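Notebook, table clearing job, Soston workshop
26/11/2024

Carrying on from the October entries. The cart and arm are going to the Tultemthorpe servery for Griffiths, so everything below should be read with that floor in mind and not this one.

Status this morning. 2980 episodes on the drive after the bad ones were pulled. Target for the Emuvia training run is higher, but they have said they will start on what we have if the labels are clean. Labels are not clean. The "put down" and "let go" events are still being marked in two different ways depending on who did the marking, and the difference is long enough to matter to the policy. Agreed rule from now on: "put down" is first contact of the object with the surface, "let go" is when both fingers are clear of it. Anyone relabelling older episodes should note their initials in the comment column, and should leave the original mark in place.

Tracking. Pose dropouts are still clustered at the start of a reach, when the tool turns away from the marker card before the second one comes into view. I moved one card nearer the table edge and tilted it. Dropouts fell on the short reaches. No change on the long ones. Suspect the ceiling light more than the card angle, as the worst losses come when the tool is pitched up, and the exposure takes a moment to come back. Locked the exposure for the last batch. Results tomorrow, after reprocessing.

Finger pads. The mesh pads are better on cups than the solid ones and worse on plate rims. On a plate the mesh folds before it holds, so the operator squeezes harder than needed and the width signal reads lower than the true thickness of the rim. The policy will learn the squeeze. Options are a stiffer mesh, a small lip on the tip, or accepting it and adding a width floor in the controller. I prefer the lip. It can be printed here and tried without retaking everything, though plate episodes would have to be taken again.

Table sets. Keep both tables in use. Crockery, kettle, plant and the orange pieces stay in the pool, and the positions get shuffled between episodes, including which table they end up on. The plant is a "leave alone" object and should be treated as one: if it gets bumped, finish the episode and tag it, don't stop. Same with the kettle unless the sheet says otherwise. Several otherwise good episodes were thrown out in October for a nudged plant, and those were exactly the ones we needed, with the object in the way and a person working round it.

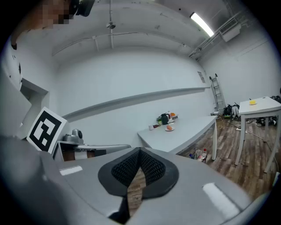 Carys Probert read the draft of the site plan last night and sent back a page of comments, the first of which was that it talks about minutes saved per table and never says what the attendants will be doing in those minutes. She pointed out that clearing is when the attendants talk to people: they find out who hasn't eaten, who wants more tea, who is waiting for someone. Take the clearing away and there is no longer a reason to walk over. She also asked who would be called when the cart stops in an aisle at noon, and whether that person would be paid for knowing how to restart it.

Fair on all counts. The plan was written from the cycle time sheet and it shows. Working through her comments in order.

1. What happens to the freed time

The Griffiths proposal has it going to the dish room, where they are short. That would move attendants from the floor to the back, which is hotter, noisier and wetter work, and the people we spoke to on the site visit mostly took the floor job to avoid it. Nothing in the contract between us and Griffiths covers rosters and I don't think we can put it there. What we can do is stop quoting the figure as labour saved. From this draft on it is reported as carrying time removed from the floor, with the distance walked and the weight carried listed next to it. What Griffiths does with the number is their call, but it shouldn't leave here already labelled as a cut in hours.

I have also asked for the cart to be kept out of the first part of lunch. It adds little then. The tables aren't ready for clearing and the aisles are full.

2. Weight and wrists

A full tub at Tultemthorpe was weighed on the visit and came out heavier than the site's own lifting guide allows. The attendants know this and carry part tubs, so they walk more. This is the portion of the job that I am comfortable handing to a machine. The cart takes the tub whether or not the arm is doing the picking, and it might be worth putting the cart in first, alone, with people loading it by hand. Emuvia don't like the idea as it gives them no arm data. I think it would give the staff time to get used to the thing moving about, and give us a baseline for the comparison that we lack at present. Added to the plan as stage one, 4 weeks.

3. Stops and restarts

In the bench trials the arm asks for help most often on stacked cups, cutlery lying under a napkin, and anything clear. Each call for help is short if the person is standing there. It is not short if they are across the room with a tray. At the rate we see on the bench, the attendants would be interrupted often enough to lose a fair share of what the cart gives them, and the interruptions would come at busy times.

Change made: the arm no longer calls for a person when a pick fails. It tries once more, leaves the object, marks the table as part cleared and goes on. The attendant sees a lamp colour and picks up the rest whenever they pass. Only a blocked aisle, a dropped object or a safety stop will page anyone. Needs checking with the site that a part cleared table is acceptable to them. It may look careless to customers.

Restart procedure has been cut down to what fits on one card. The old one ran to several screens and assumed a laptop. The test is whether someone who hasn't been shown can do it from the card alone. Tried it on two people from the office upstairs. One managed. The other held the wrong button and powered the whole cart down, so the buttons want moving apart or a cover on one of them.

Pay for the restart role: raised with Griffiths in writing. They had it down as "familiarization, 45 minutes", unpaid grade change. I have said that the person who clears stops should be named on the roster and that the training should be on shift. No answer yet.

4. Who records the next batch

So far all the episodes have been recorded here by us. We are slow and careful, and we clear a table like engineers, one object at a time with a pause above each one. The attendants at Tultemthorpe don't. They nest cups on the way to the plate, slide cutlery onto the plate before lifting it, and keep a hand free. A single finger pair can't copy all of it, but the order of work can be copied and is clearly better than ours. Emuvia have asked for up to 400 episodes recorded by site staff for this reason.

Carys objects to the way this was worded, and I agree with her. The request called it "capturing staff skill", and the consent form was a single line at the bottom of a timesheet. If somebody's way of doing the job is going into the machine then they should be told so in plain terms, be able to say no without it going on a list, and be paid at more than the ordinary rate for the session. New form drafted, one side, no logos. Head blur stays on for everything that leaves the building, and the raw files are to be deleted after labelling. The episode names must not contain initials of the person recording. They do at present. Script to rename is half written.

There is also the fatigue question. The hand-held tool is front heavy with the camera on, and after a long run my forearm is sore along the outside. We should not be sending it to people whose wrists are the stated reason for the project. Try the counterweight on the back of the handle, and cap sessions well below what we do ourselves.

5. Measures after installation

The plan had picks per hour, failures per hour and uptime. Added: pages per attendant per shift, part cleared tables still standing after a set time, tubs lifted by hand, and a short form for the attendants filled in before stage one and again after each stage. Carys wants the results of the form to go back to the people who filled it in and not only to Griffiths. Put in the plan as a condition of our taking part. It may come out again when their side reads it, in which case it gets written here.

Odds and ends

Power strip between the tables has been kicked loose twice, and each time the recorder lost the episode without any warning. Tape it down or move it to the wall side.

The bottles stay on the floor under the centre table. They are next week's objects and haven't been scanned, so they shouldn't go up on the table yet.

Recorder clock drifts against the tool clock over a long session. Small, but visible in the gripper width trace against the video. Resync at every battery change until there is a proper fix.

Spare mesh pads are down to the last pair. Print more before starting on the lip.

To do: reprocess the locked exposure batch, finish the rename script, send the revised plan to Carys before it goes to Griffiths, and ask the site for their aisle widths again, as the drawing they sent shows the old seating.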